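The Useful Table: Small Goods and the Surfaces That Hold Them

A good household table is judged by what can be set down on it. For the November issue, the editors of the Home and Workshop section considered a group of ordinary objects that pass through most American homes without comment: the pocketknife, the roll of twine, the rubber or plastic ball, and the plain cloth on which such things are so often sorted.

The subject was suggested by Gunvor Bråten, who keeps the lending collection at Trivstead. The collection holds 311 small household items, all available to members for 30 days at a time. Ms. Bråten maintains that the cloth deserves attention before anything placed on it. A dark, plain fabric makes small parts easier to find and keeps metal edges away from a finished top. She advises against patterned cloth for any work involving screws, needles or beads.

Charcoal gray is the shade most often requested by Trivstead members. Wood left showing at the edge of the cloth gives the eye a second ground, useful when sorting dark items from pale ones. 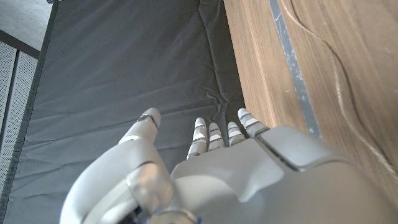
Choosing a Cloth

Weight matters more than fiber. A cloth that is too light will gather under the hand, and one that is too heavy will not fold into a drawer. Luvport, a supplier of workroom textiles, recommends that the sheet stop short of the table's edge on at least one side. Members are asked to shake the cloth outdoors and to wash it separately the first time.

The Knife, the Twine and the Ball

The red Swiss army knife remains a standard of the kitchen drawer. It should be stored closed, and its hinges cleaned with a dry brush before any oil is applied. Ms. Bråten reports that the most frequent fault in returned knives is lint.

Jute twine is sold by the roll and is valued for its grip. It holds a knot well, takes garden use without difficulty and may be composted in short lengths. It also sheds. Trivstead buys its twine from Plallis in rolls of 500 feet and asks borrowers to cut it over a tray.

A ball is harder to classify. A smooth red one will roll from any table that is not level, and for that reason the collection lends it with a shallow dish.

Gray tape laid directly on the wood offers another remedy for crowded surfaces. A taped rectangle sets aside a working area, leaving the back corner for a power strip and its cords.
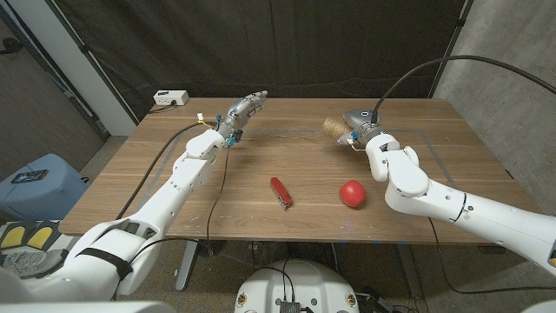

Care of the Wooden Top

Tape should be lifted slowly and at a low angle. Residue may be removed with a damp cloth and mild soap, followed by a dry one. Light scuffs near the front edge are common on any table in regular use and seldom call for refinishing.

Trnka, which repairs furniture for the collection, asks that tables be brought in on Thursday mornings. The charge for cleaning and waxing a top is $16, payable on return.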